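December

By Cosimo Cirillo

My grandmother kept her recipes in a cookie tin, and for most of my life I assumed they were, you know, recipes. Then she moved in with my aunt, the tin came to me, and I sat down on a Tuesday night with a glass of wine and 218 index cards and found out what I'd inherited.

"Flour until it feels right." That was one of them. The whole card! Another one said "like the Easter one but less," and I went through the tin twice looking for the Easter one. It's not in there. My aunt thinks it never existed on paper, and my mother thinks my aunt has it and won't share.

So this past year I've been trying to cook my way through the tin, and (more to the point, because my editor keeps asking) trying to write the cards out so that somebody else could use them. I thought it would take me the summer. I'm on card 90.

The trouble starts with the measurements. My grandmother used a coffee cup with no handle, and when she wrote "cup," she meant that one. I found it in a box of her things, wrapped in a dish towel, and it holds quite a bit less than the cup in my drawer. That explained the bread, at least. I'd been making her bread for years from a version I copied down in college and it always came out like soup, and I'd always blamed the oven. I owe that oven an apology.

Then there are the names. She named dishes after whoever gave them to her, and she was generous about it. There's a Mrs. Paster noodle pudding, a Paster cabbage, and something just called "Paster, cold," which I have made three times now and still couldn't tell you if it's a salad or a dessert. It has raisins and vinegar in it. My husband likes it. There's also a Colombo chicken, and I spent a good week reading up on curry powders before my mother said no, no, the Colombos lived upstairs.
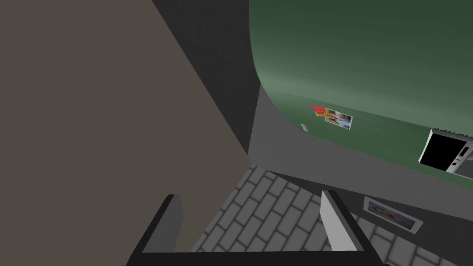

Cosimo Cirillo

What I didn't expect was how much of it I'd end up doing by phone. I'd call my grandmother around four in the afternoon, which is her good time, and read her a card, and she'd say "well, yes" as if I'd read her the weather. You can't ask her how long something bakes. She doesn't know. You have to ask her what she was doing while it baked. The walnut roll bakes for as long as it takes to iron the shirts — and then you have to find out how many shirts. (Five. One of my uncles wore a uniform.) I ironed five shirts. It came to 40 minutes, and the walnut roll was perfect, and I'm still a little annoyed about it.

She also has opinions she never wrote down. Card 31 is for a plum cake, and it's one of the few with real quantities and an oven temperature and everything, so I made it exactly as written and called her up, very proud. She told me she never liked that one. She'd kept the card because the woman who wrote it had nice handwriting.

I've started keeping my own notes on the backs, in pencil, which my aunt considers vandalism. I write down the pan I used and what went wrong. I also write down what she said on the phone, as close to word for word as I can get it, and that's turned into the part I like best. The back of the potato dumplings says, "She says don't talk to them while they boil. I asked what happens if I talk to them. She says your grandfather talked to them." There's no more to that story, I've asked.

A few friends have gotten hooked on the project too, and once a month we pull a card at random and everybody cooks it at home from the same words and brings it over. The results are all over the place! Same card, five dishes, and you'd swear they came from five countries. Last time it was stuffed peppers. Mine were the driest. The ones everybody went back for were made by a guy who had lost the card on the train and done it from memory, and I've decided not to tell my grandmother.

I used to think I was going to finish with a clean set, all typed up with proper cups and minutes, one for each cousin. I'm less sure now. I did type up the bread, and I sent it around, and two of my cousins wrote back to ask what size coffee cup. I'd put it in grams and they still wanted to know about the cup. So the next batch is going out with her words on one side and mine on the other, and anyone who wants to know when the walnut roll is done can get out the ironing board.

Card 91 is soup. It says "soup," and under that, "Thursday's." I'm calling her at four.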